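About Tringate

Tringate is a small newsroom that reports on elections, party funding and the records that public bodies keep. We publish a daily website and a weekly briefing by email. Our readers are mostly people who follow politics for work or out of habit, and a fair number who do neither and want to know what their council is doing.

How we started

Mirjam Plattner and Jonas Lehner set up Tringate after several years on regional papers, where court and council reporting had been cut back each year. The first briefing went out one November to 50 subscribers, nearly all of them former colleagues. It was four pages long and dealt mainly with a planning vote in Usberg. We now send it to over 700 paying members — the website is free to read.

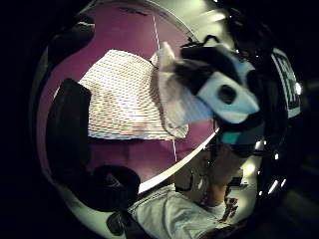
What we cover

Campaign spending takes up most of our time. We read the returns that parties and candidates file, compare them with earlier years and ask about the gaps. We also report on leaked and released documents, lobbying registers, candidate debates and changes to voting rules. We do not run opinion polls and we do not endorse candidates.

Our document archive is called Numau. It holds 1075 files, each with a note on where it came from and whether any part has been blacked out. Names of private individuals are removed before a file goes up. Members and non-members can search it on the same terms.

Who we are

Mirjam Plattner — editor
Jonas Lehner — deputy editor, party funding
Aurelia Kälin — parliament and committees
Pirmin Auer — archive and data
Meinrad Ruchti — legal reading and corrections

We also take work from freelance reporters and pay on acceptance. Please send a short pitch before you send a full article.

How we are paid for

Membership fees cover most of our costs. The rest comes from the Czerwiński Fund, which makes a yearly grant and sees our articles when everyone else does. We take no money from parties, campaigns or elected officials, and we carry no political advertising. The accounts are published each year on this site. 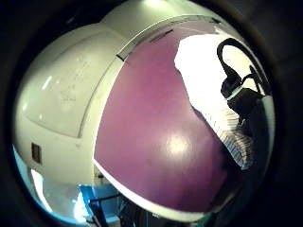 How do you decide whether to publish a leaked document?

Two editors have to agree that it is genuine and that the public has a good reason to see it. We then contact the people named in it and allow them time to reply. If we cannot confirm where a document came from, we leave it out.

Corrections

Errors are corrected at the top of the article with the time of the change. Write to the corrections desk and you will get a reply by 6 pm the next working day.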